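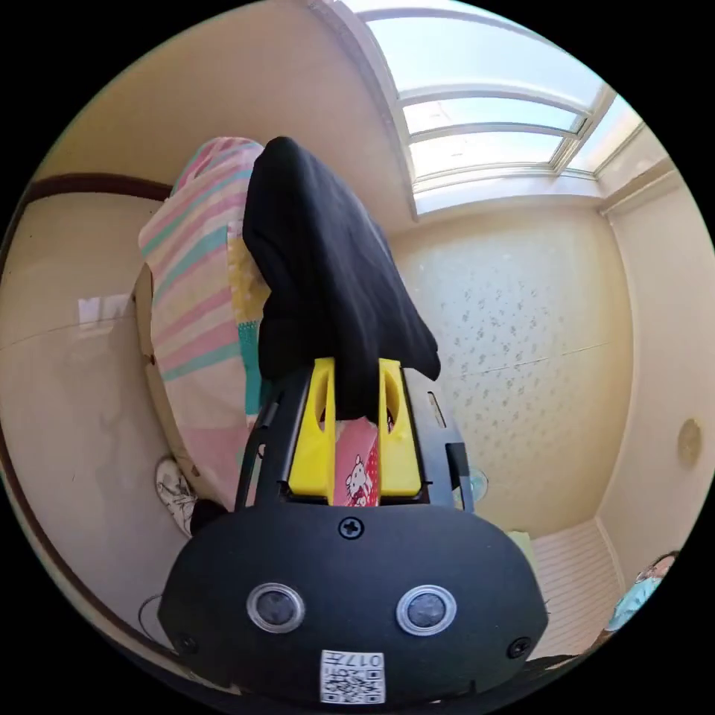
Black housing, yellow fingers. Photo: Zament

FOR IMMEDIATE RELEASE

Zament puts the Tinden footpaths back in print

PRORBY, Saturday, October 14, 2023 - Well, we did it! The new edition of the Tinden Walking Guide is back from the printer, and I have been grinning at the boxes all morning (there are a lot of boxes).

If you grew up near here you probably know the old one, with the green cover and the map that tore along the fold the second time you opened it. It had been out of print for ages, and people kept stopping me in the bakery to ask when I'd do something about it. So last March I laced up my boots and started walking the routes again, beginning with the muddy one behind Prorby station, which is every bit as muddy as I remembered.

The new guide has 31 walks in it. Most are an easy afternoon, a few will take you all day, and two are short enough for small kids and grumpy grandparents. I dropped the old quarry loop (the gate is locked now, and the farmer has been very clear on the subject) and added the long ridge walk from Tinden over to the Sârbu meadows, which I love so much that I gave it four whole pages. The highest point on it is 2266 feet, so bring a jacket even in summer!

The maps are all new. They're printed right on the page next to the directions, so there's nothing to unfold in the wind, and I've marked benches, springs and every spot where I got lost. Bus stops are in there too, with a note on which ones you have to wave from.

We printed 447 copies for this first run. You can pick one up at the Zament shop on Mill Street in Prorby, or at the Tinden post office during its regular hours. Stores that want to carry the guide can order in boxes of 12, and we'll drop them off ourselves if you're on the Prorby bus line.

Found a mistake, or a stile that's fallen down? Please write and tell me. I'm already keeping a list for the next edition.

About Zament
Zament is a small publisher in Prorby. We make walking guides, local maps and one very popular calendar.

Press contact: Zament, Mill Street, Prorby. Review copies on request.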